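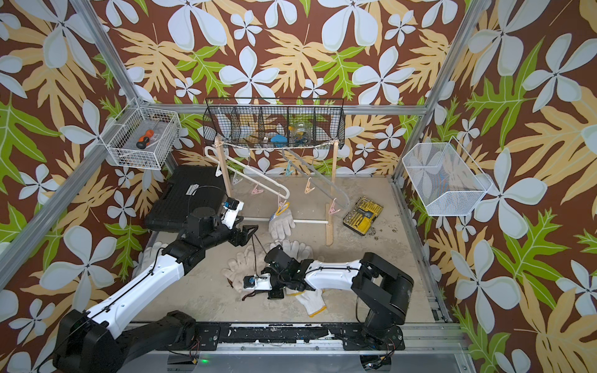 Gloves on the rack, yellow clothespin, baskets up on the walls.

Print this page | E-mail this page

Section 16: Hanging Up the Gloves

I wrote this part of the Arska rack guide after I'd hung the same pair of work gloves more times than I care to admit, so bear with me if I fuss. You need the wooden rack (mine is the Sternel, part 415), a couple of hangers, clothespins and your gloves.

1. Stand the rack under the long black basket and push it gently from the side. If it rocks, shift it until it doesn't.

2. Put the hangers on the top bar. I use one white plastic and one gray, only so I can tell them apart. Mine tilt a bit and I've quit fighting it.

3. Clip your spare clothespins along the hangers now, while your hands are free. Any colors you like (I've got pink, teal, white and yellow going!).

4. Hold the gloves together at the cuffs, open a clothespin wide and get both cuffs well inside before you let go.

Note: The Mahlangu pins, part 626, have a stiffer spring. I like them for heavy gloves, but they do pinch.

5. Let the gloves hang above the low white rod.

Caution: Don't hang anything heavy from the very tip of a hanger. The hook can slide along the bar, and I've lost a whole row of pins that way.
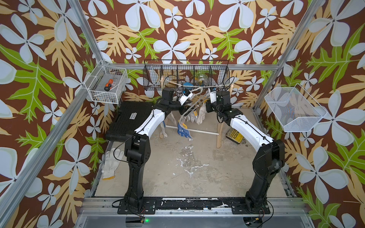

6. Give the gloves a light tug. If they slip, go back to step 4 and take a bigger bite of the cuff.

7. Put your tools back. The screwdriver lives in the white basket on the left wall, and I try to keep the right one clear for the next job.

Replacement hangers are listed in the Madcombe parts sheet under 1606.

Print this page | E-mail this page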